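The Vukis is a sorbent boom kit for small inland and harbour spills: diesel, heating oil, hydraulic fluid and the lighter lubricants. It comes in a lidded drum and contains boom sections, flat pads, disposal sacks, ties and a folded instruction card. I have used it since the winter on a stretch of slow river with three boatyards and a fuel berth, and before that I used the older Orard kit for several years. Most of what follows is a comparison between the two.

## What it is for

A sorbent boom is a long sock of oil-attracting, water-repelling fibre. It floats, it soaks up oil that touches it, and it slows the oil that has yet to touch it. It does not hold back a thick layer in a current. For that you need a proper containment boom with a skirt below the waterline and a weighted lower edge, and the Vukis has no skirt at all. The card says so in the second paragraph, in plain type, and I give the maker credit for that. The Orard card buried the same point under the storage advice.

In practice this kind of kit suits a sheen or a thin slick in still or nearly still water. Marinas, drainage ponds, interceptor outlets and lock cuts are all reasonable places for it. An open shore with surf is not.

## Boom sections

Each section has a mesh outer sleeve, a fibre fill, and a rope running the full length with a metal clip at one end and a ring at the other. The rope takes the load. On the Orard the sleeve took a good part of it, and the sleeves tore at the stitching if you pulled a full boom over a quay edge. I have dragged saturated Vukis sections up a stone slipway and had no tears so far, although the mesh does snag on barnacles and old bolts.

The overlap between sections is the weak point. Clipped end to end, two sections leave a gap where the fill stops short of the ring, and thin diesel goes through it without any trouble. You have to overlap them by hand and tie them side by side. The kit supplies ties for this, but they are thin and hard to work in gloves. I now carry short lengths of cord and leave the ties in the drum.

Idun Dalen, who runs the fuel berth, deployed hers one Wednesday after a filler hose was left dripping overnight. She clipped the sections without overlapping them, as the drawing on the card appears to show, and had sheen on both sides inside the hour. The drawing should be redone.

## Pads

The pads are the best part of the kit. They pick up diesel quickly from the surface, they can be wrung out and used again a couple of times, and they hold together when you lift them by one corner. The Orard pads shed fibres after the first wringing. For bilge work I would buy the Vukis pads on their own, and they are sold that way.

They are poor with heavy oil. Anything thick sits on the face of the pad and smears. I tried them on old gear oil in a tray in the shed and most of the oil stayed where it was. Loose granules did better on the same oil, though granules have no business in a river. 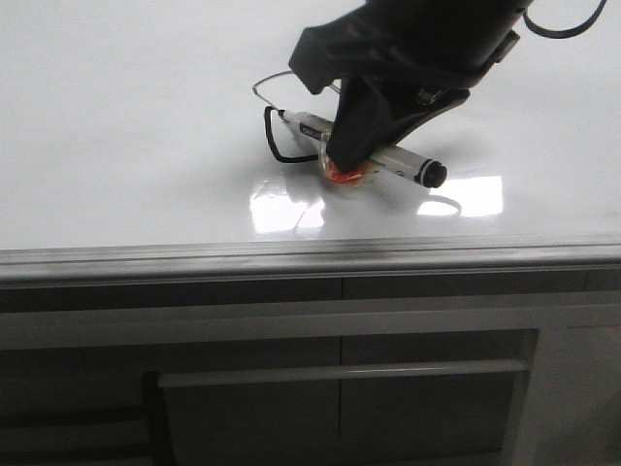

Temperature matters here too. In cold weather even an ordinary engine oil behaves like the heavy stuff, and it is worth leaving the pads down for much longer than the card suggests. Turning them over halfway through helps a little.

## Getting it out in a hurry

The lid is held by a lever ring. It opens with one hand when clean and needs two when the lever has rusted, as mine had by May. A smear of grease on the hinge cured that. Check it whenever you check the contents.

Packing order is wrong as delivered. The pads are on top, the sacks are next, and the booms are coiled at the bottom. The booms are needed first. I emptied the drum on the day it arrived and repacked it with the booms uppermost, free ends out, and I would advise any buyer to do the same before putting it on the quay.

With the drum repacked, two people had a line across the mouth of our smallest basin in 5 minutes. One person alone can do it only if there is something to tie to on the far side and a boat to get there. Sverre Wikström, who keeps the same kit at a lock upstream, has fixed rings in both walls for this purpose and leaves a light line between them, sunk when not in use. It is a tidy arrangement for a narrow cut. It would foul propellers in ours.

## Afterwards

Saturated booms are heavy and they drip. The sacks supplied are thick enough, but there are too few of them for the amount of sorbent in the drum. If you used everything, you would run out of sacks with booms still on the quay. I have added a roll of our own.

Used sorbent counts as oily waste and has to go to a contractor who will take it. The card says only "dispose of in line with local rules", which is correct and of little help. Work out who collects from you, and what they charge, before there is anything to collect. Our contractor wants it in sealed drums, not sacks, so the kit's own drum ends up as the waste container and a second drum has to be found for the replacement stock.

Refills come from Bivent, and they sell booms singly. With the Orard one had to buy the whole set again. Delivery has been slow on both my orders. Siv Ljungberg has fared better from the same supplier, so it may depend on the depot.

## Storage

Keep it out of the sun. The mesh is a plastic that goes brittle, and one section I had left hanging on a south-facing rail as a trial could be torn by hand at the end of it. Inside the closed drum I see no change at all. Damp does no harm to the fill, since it repels water, but the clips are plated steel and will rust. Stainless ones would add very little to the price.

Mark the drum. The label supplied is paper and came off in the first wet month. I stencilled the lid and one side.

## For and against

- **Good:** strong rope-loaded booms, excellent pads for light fuel, single refills, honest wording on the limits of use.
- **Poor:** gap at the clipped joints, thin ties, too few sacks, paper label, plated clips, a misleading drawing.
- **Missing:** a throwing line, and gloves of any kind.

## Who should buy it

A yard or berth handling diesel in sheltered water will get good service from it, provided the drum is repacked and the joints are overlapped. A site with any steady current should spend the money on a short skirted boom first and use these sections behind it to collect whatever gets past. For heavy oils look elsewhere.

I have kept the Vukis and passed the remaining Orard booms to the upper yard, where they are used under engines on the hardstanding. They do that job well enough.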